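Push-fit joint under the kitchen worktop weeps only when the heating is off

Posted in Plumbing and Heating > Pipework

marlpit_dan

I have a 15 mm barrier pipe run under the kitchen units, fitted by the previous owner. It branches off the heating return and feeds a plinth heater. One elbow weeps. It is dry all evening with the heating running, and by 6 am there is a film of water on the underside of the elbow and a spot on the cabinet base. The boiler is a combi, system pressure 1.4 bar cold and 1.9 bar hot.

The fitting is a Prellex elbow, grey, with a release collar. The pipe has Ostenero printed on it. I have pushed the pipe in hard and it doesn't move. I can't see whether there is an insert in the end without taking it apart. The worktop is bonded down and I don't want to lift it, so all the work has to be done through the cabinet.

Two things I'd like to know. Why would it leak cold and not hot, when the pressure is higher hot? And can I reuse the elbow if I take it off?
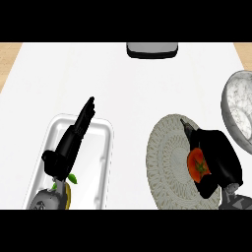
I should add that the pipe is clipped at one end only. The distance from the last clip to the elbow is 700 mm, and the pipe has a slight bow in it. There is no clip after the elbow before it goes up to the heater.

Bukola Bako

Plastic pipe expands a good deal more than copper when it warms up. With the heating on, your 700 mm length grows and pushes into the elbow, and the O-ring softens slightly and seals against the pipe wall. When it cools, the pipe shortens, the bow changes shape and the O-ring stiffens. If there is a side load on the joint, or a scratch along the pipe under the ring, water gets past even at the lower pressure.

The missing insert is the first thing to check. Without one, the pipe end goes slightly oval after a few heating cycles and the O-ring no longer has a round surface to bear on. This would match what you describe.

Order of work:
Turn off the boiler and let the circuit cool.
Isolate the branch if there are valves on it, otherwise drain down below the level of the elbow.
Press the collar in squarely and pull the pipe out.
Look for an insert, then for scratches in the last 30 mm.
Cut back to clean pipe with a proper cutter. A hacksaw leaves burrs which will cut the new O-ring.
Fit an insert of the same make as the pipe, mark the insertion depth, and push home to the mark.

If cutting back leaves you short, use a straight coupler and a new piece. Don't stretch the pipe to reach.

Add a clip on each side of the elbow, close enough to stop it twisting but not hard up against the body. Top up the inhibitor if you have drained more than a few litres.

On reuse: some makes allow it if the grab ring and O-ring are undamaged. For a joint that has already leaked I would fit a new one.

kettlewick

Had the same on mine. Wrapped it in self-amalgamating tape and it was fine for a while, then it wasn't. Just swap the elbow. Check the pressure again after an hour and the next morning.

marlpit_dan

No insert in it, and the end was cut at a slant. New elbow and insert fitted, two clips added. Pressure was 1.4 bar this morning and the tissue I left under the joint is dry. I'll leave the plinth off until December.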